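Ticket 1878 - wrist view goes flat brown in the sim kitchen
Project: Skonov policy eval
Opened 4/10/24
Status: open, workaround found

Hi all, me again! I'm rerunning our pick-and-place eval on the Isance kitchen set and one of my camera streams comes back as plain brown. I first ran into this in March and blamed my own config, so I let it slide, but now it's messing with the results table and I can't ignore it anymore.

What I've got so far: 333 episodes, same Zudby build for all of them, policy takes 2 camera views as input. The episodes where one view goes flat score way worse than the rest, and I'd really like to know if that's the policy or the renderer before I write anything up. 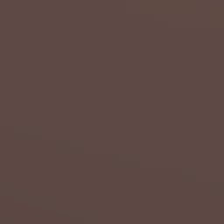 Flat view, brightness untouched. Faint blocky patches in the lower half.

I wondered about a dead stream, but a dead stream in Zudby gives me pure black, and the log says frames are arriving on time. So my money is on a camera pose that ends up pressed against a wall or cabinet (or inside one, ugh). The blocks look like compression to me. I turned the video quality up to max and the brown stayed brown, so that's a side issue.

Next I pulled up a wider view to check that the kitchen itself loads. Arm, island, bowl, yellow cup, all present. Good news, I guess - it means the assets are fine and I can stop reinstalling the Anozie texture pack, which I had done four times by then.

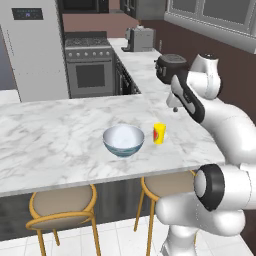 Should I drop the flat-view episodes from the success rate?
Keep them in, but report them on their own line next to the full number, so anyone comparing against the older runs can see both.

Workaround for now: I check the color variance on the first frame and resample the camera pose if it's too low. Still to do - log the pose on every reset and attach the bad ones to this ticket.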